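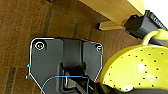 Okay, Ukmont's grasp planner finally runs end to end on my machine and I am way too happy about it, so, small thread.

1/ The old version sampled 3,136 grasp candidates every cycle and scored all of them. Lovely to watch in the viewer, terrible for the control loop (156 ms before the arm could even think about moving!).

2/ New version keeps the 255 best from the last cycle, nudges them a little, and only resamples when the scores drop. The loop feels so much smoother now. Colander rims are still hard. All those little holes make the surface normals jump all over the place.

3/ Tonight I'm on the wrist view over the wood surface, checking that the mask for the gripper's own body stays put when the view tilts. The blue cable is the tricky bit, it's so thin the mask keeps wanting to drop it.
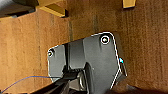
Bernadette Lacroix: Have you tried dilating the mask by 3 pixels before you filter the depth? Fixed our thin stuff.

Ooh, no, I've been doing it after! Swapping the order now and rerunning the whole May log.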